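Part-time packing help – Skisow Paper & Gift, Lambert

We need 40 people for the holiday packing season. Starts October, runs into January. No experience needed, we train you on the first morning.

The work: folding boxes, tying ribbon, checking order slips, taping up for the Proveo truck. Last season we shipped 2,748 boxes and we want to beat that.

Hours: 7:30 am to noon or 12:30 to 5 pm. Pick one and stick with it pls. Some evening shifts in December – extra pay for those.

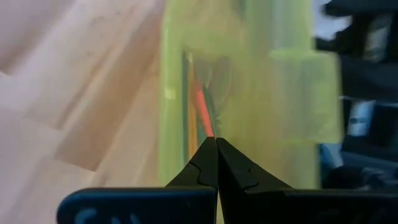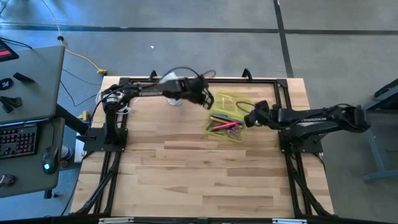
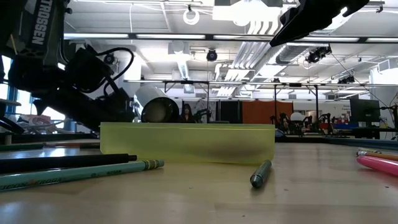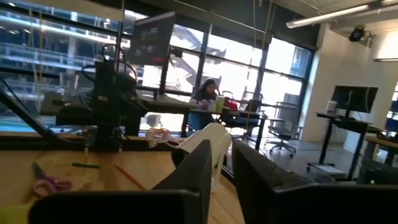 Four views from one worktable. Scissors at left in the last one.

You should be OK on your feet, able to lift 50 pounds, and able to read small print on a slip. Closed shoes. Must be 18 or over.

Bonus of $300 if you finish the whole season with no missed shifts. Lunch room has a fridge and microwave, free parking behind the Ususari building.

To apply – stop by the front desk before 4 pm and fill out the form. Bring ID and a phone number that works. No resumes needed. We call back within the week, usualy sooner. Returning packers just tell the desk, your file is still their.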